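4.2 Where households keep their everyday dishes

The survey drew 2,504 usable replies from the towns of Olto, Cima, Tanasarn and Wallel, and the answers on dish storage turned out to be some of the richest in the whole set. We had expected income or family size to drive the results. Instead, the strongest link was with the age of the kitchen. In kitchens fitted before the respondent moved in, plates and bowls tended to stay wherever the first shelf above the sink happened to be, and people built their cooking routines around that shelf with real ingenuity.

Wallel gave us a lovely surprise. A group of 438 households there reported keeping two full sets of dishes in use, one near the stove and one near the table. Many wrote long notes in the margin of the form explaining which bowl belongs to which meal - a level of detail we never asked for and were delighted to get. Replies from Cima were shorter, but they showed the same habit among older couples.

We coded the notes into five groups: reach, habit, looks, shared use and lack of space. Reach was the most common reason in every town except Tanasarn, where shared use came first.

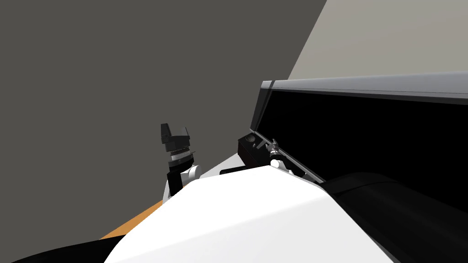
Figure 3. Rendered interior with plain gray walls and a large black appliance.

Does a bigger kitchen lead people to move their dishes more often? Households with more cabinet space moved their dishes less often than the others, and most had kept the same layout since their first month in the home.

The pattern held for renters and owners alike, though renters in Olto were more likely to plan a change. Section 4.3 turns to pots and pans, where the four towns differ far more.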